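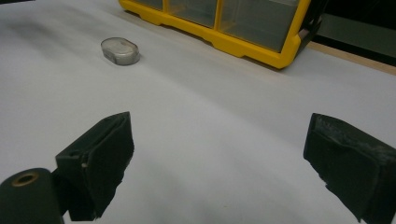
The table day

Home Diary Sewing Garden About Older entries

Last updated in August

I have been putting off the small parts for so long that they had started to feel like a relative I owed a phone call. Buttons, snaps, hooks, the little pegs from the shelf kit, picture wire, beads from that one summer I thought I was going to be a bead person. All of it had drifted into jars and drawers and coat pockets, and last night I reached into the junk drawer for a pen and came up with a thumbtack in my finger. So that was it. This morning I got up at six thirty, made tea, and covered the table in white before I could talk myself out of it.

The white cover is the whole trick, if there is a trick. On the bare table I lose everything. Pins vanish, dark beads vanish, clear things vanish twice as fast. On white you can at least see a snap when it rolls off on its own adventure. I never get the cover to lie flat and today was no better, there are ripples all through the middle of it however many times I smooth it with my arm. Small round things find the ripples and go along them like marbles in a gutter. I have decided to consider this a feature.

The yellow organizer went at the far side, where I could reach it without knocking it with my elbow. I bought it ages ago at Katiyar, the hardware place by the bus stop, because I liked the yellow and because the compartments are clear and I thought, well, if I can see what's in there I will put things back. Ha! What I did was fill it in one evening with whatever was in my hands and then never open half of it again. There was a compartment with one key, a dried-up tube of glue and a birthday candle in it. I looked at that for a good long while trying to remember what I had been thinking.

Then there's the little oval case, the see-through smoky one with the frosted top. I put it down on the white fairly early on, to the left, and it stayed there for most of the morning while everything else moved around it. I could not decide about it. It's exactly the kind of thing I keep. It is too small for anything useful and too nice to throw away, and it has survived three rounds of tidying on looks alone. My sister says every house has about one drawer's worth of things like that and the only question is whether you admit which drawer.

Anyway, I started with the buttons because buttons are cheerful. I had the big jar from my grandmother and the medium jar from me, and at some point years ago I must have poured one into the other, so now it's all one generation. I didn't sort by color. I have done that before and it looks lovely for a week, and then I need four matching shirt buttons and have to look through five kinds of blue. This time I did it by what they're for. Shirt buttons, coat buttons, the fancy ones I will never use, and a heap for singles. The singles heap got so large that I had to have a word with myself. I kept the ones with something to them (a carved one, a glass one with a chip, one shaped like a leaf) and the rest went into a bag for the after-school craft table.

And then I made the mistake of reading the label on the bead box. It's from the Dulance starter set, the one I ordered in my bead phase, and it says on the side, very proudly, 2,742 pieces. I don't know who needs 2,742 pieces to start! I made one bracelet. I gave it to Babita and she wore it to be kind until the elastic gave out in the middle of a dentist's waiting room, and a number of the pieces are presumably still there. I thought about counting what was left just to be annoyed with precision, and then I remembered I am a grown woman with laundry to do.

Babita Chauhan came by at ten, as it happens, to drop off my baking dish. She stood there in her shoes looking at the table for a minute and then took her shoes off and sat down, so I knew I had her until lunch. She is much better at this than I am. I pick up a thing and remember where I was when I got it. She picks up a thing and asks what it goes to, and if I can't tell her by the time she's put it down, it goes in the bag. I told her it was brutal and she said it was a hook off a shower curtain I don't own anymore. Fair enough.

We argued about the picture wire (I won, it stays) and about the pegs from the Zatia shelf. I had been saving the pegs in case we ever moved the shelves to a different height. Babita pointed out that the shelf itself went to my cousin two apartments ago. I had truly forgotten. I had this clear picture in my head of the shelf in the hallway, waiting for its pegs, and there hasn't been a shelf in that hallway since before the new carpet. So I have put the pegs in an envelope with my cousin's name on it and now I have to remember to mail an envelope, which is a whole different drawer of problems.

She did get me to talk properly about how to use the organizer, and I want to write it down so I stick to it. The things I use every week go in the compartments I can reach without getting up. Sewing all on one side, hardware all on the other — no visiting. One kind of thing to a compartment, even if it looks half empty, and it will look half empty, and I'm to leave it alone. I find that last part the hardest. A half empty compartment calls to me. I want to tuck a little something in there. That is how the key and the candle got together in the first place, I'm sure of it.

Labels we disagreed on. I say clear compartments don't need them. Babita says that snaps and hooks look the same through plastic when you're in a hurry and haven't got your glasses on, and I had to admit I have never once in my life looked for a snap while calm. We settled on labels for the hardware side only. I'll do them in pencil first.

Lunch was toast standing up at the counter, because neither of us wanted to move anything. I did some eggs too. Then she had to go and get her boy from swimming and I was left with the worst part, the screws.

I don't know how a person who owns one screwdriver ends up with so many screws. Some came with the curtain rails. Some came with things that then didn't need them, which I always find unsettling, you build the thing and it stands up and there are four left over in your palm. There was a box marked 100 that had hardly been opened and another marked 400 with a split corner, and those two I could at least leave as they were, with tape on the corner. The loose ones I lined up along a ripple in the cover, long ones at one end and short at the other, and it was sort of peaceful. I had the radio on. It was a program about wells and I learned a lot about wells.

Around three I hit the slump, and I nearly swept the rest into a bag to deal with in the winter. I know that bag. I have met that bag before, it was at the bottom of the closet in a tote from the Flultau garden sale and it's where half of this came from. So I had another tea and gave myself 2 songs to finish the last heap, and of course the second song was one of those endless ones with the long piano part, so I got it all done and had time to wipe out the compartments with a damp cloth as well.

Things I found that I had been looking for: the spare battery cover for the kitchen clock, my good seam ripper, the tiny screwdriver for glasses (so I own two, I take it back), and the back of the earring I wore to the wedding. No sign of the front of the earring.

Things I am still puzzled by: a flat metal ring with a notch, a square of felt with a number written on it, and a spring. The spring worries me. A spring has usually come out of something.

And the oval case? I kept it. I know. I thought about putting needles in it, and then pins, and then Babita's voice came into my head asking what it goes to. I'm giving it until the end of August to turn into something. If it's still just sitting there looking smoky and pleased with itself, it can go in the craft bag with the singles.

I need to fold the cover up before supper, and check the floor in bare feet, carefully. Tomorrow is the linen closet, or possibly it's the park, depending on the weather and on my character. My back hurts in the one spot. I still have to write to my cousin about the pegs.

Recent entries

The curtain rail, second attempt
Plums, and what to do with plums
Babita's bread and my bread, compared
The closet bag
A walk in the rain with the wrong shoes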